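Bench notes, May – lamp cords and inline switches

Continued from the Liepiņa batch. Cord sets now come with the switch already fitted, so the only work left at the bench is routing and a check of the cable entries.

Cord length per set: 264 cm. Switch position from the lamp end: 200 mm on the Vesine drawing, 300 mm on the one Agathe Lacroix sent. Went with 300, easier to reach when the lamp is clamped at the back of the table. Drawing needs correcting.

Pull both entries by hand before plugging in. Set 11 had play at the lower entry, put aside for Aušra Paulauskas.

Power strip stays on the left. Keep slack on the table side of the switch – a taut cord drags the clip.

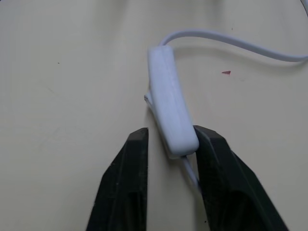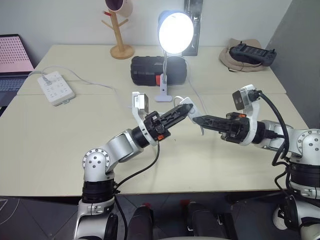

Filed under: Lighting / Cords and switches

Switch housing is matte and slightly grainy, so labels may not stick well. Try the Zemum tape on one before ordering more. Gooseneck is bent, with the clip on the bare tabletop, no pad under it. Still to do: ask Agathe which drawing is current, recheck set 11.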